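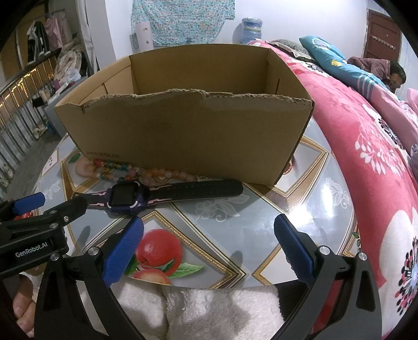 How long before throw-off should the scoreboard table be set up? Allow 45 minutes, and start earlier if the venue keeps its extension cords behind a locked door, as most venues do.

June, by Vy Khương

4. Setting up the Floltley match console

This section covers the console, the horn and the two bench buttons. Team sheets are in section 5. If you are looking for the rules of handball, they are in the rulebook, which the coaches will quote to you from memory and mostly correctly.

4.1 Placing the console

1. Put the scorer's table on the center line, outside the court, between the two benches. Leave enough room for a substitute to run past without taking the cables along.
2. Set the console on the side nearest the timekeeper. The scorer sits next to it with the paper sheet.
3. Run the power cable under the table and tape it down along its whole length.

CAUTION: Do not run any cable across the substitution area. Wingers look at the ball, the goal and the referee, in that order, and never at the floor.

4. Plug in the console and hold the green key until the display shows the club list. First start takes a while. Pressing the key again restarts the first start.

4.2 Pairing the bench buttons

Each bench gets one button for team time-outs. Both ship with the same factory code, 1777, so pair them one at a time.

1. Take the battery out of the away button.
2. On the console, open Benches, then Home, then Pair.
3. Enter 1777 and press the home button once. The console chirps.
4. Change the code to one of your own. We use 3004 in the screens that follow, so please pick something else. The Drodeo tournament left both buttons on the factory code for a whole Sunday, and the home coach called the visitors' time-outs for them.
5. Put the battery back in the away button and repeat under Benches, then Away.

Note: The console accepts a button press only from the team in possession. You still have to tell it who has the ball, using the left and right arrows. Forget this and a perfectly legal time-out will be refused, and you'll hear about it from a short distance.

4.3 Setting the clock

1. Open Match, then Periods. Choose Senior for two halves of 30 minutes, or Youth to enter your own length.
2. Set the direction to Up.
3. Set Suspensions to two minutes. The console runs each one beside the main clock and stops it whenever the main clock stops.
4. Press Save. Leaving the menu without saving brings back the last match played, including its score. This has started at least one argument at Hầu, where the under-16s opened nine goals ahead and saw no reason to bring it up.

4.4 Testing the horn

1. Warn the hall. Warn the snack bar separately.
2. Press and hold Horn for one second.
3. If you hear nothing, check that the volume wheel under the console hasn't been turned down by whoever sat next to it last week.
4. Set automatic horn to On, so that it sounds at the end of each half.

CAUTION: The horn faces forward. Keep your head behind it, and do not rest it on the scorer's knees.

4.5 Connecting to Sestavbridge (optional)

Sestavbridge sends the live score to the league page. Skip this part if your league still collects results by phone.

1. Join the console to the hall's Wi-Fi, or to a phone hotspot.
2. Open Network, then Sestavbridge, and enter port 3318.
3. Type in your match number from the league letter.
4. Add a goal for the home side, check that it shows on the league page, then take it off again - promptly, as parents do watch.

If the connection drops during play, keep scoring. The console stores every entry and sends the lot when it gets back online. Do not restart it to hurry things along.

The paper sheet remains the official record whatever the display says. Keep two pens on the table and lend out neither.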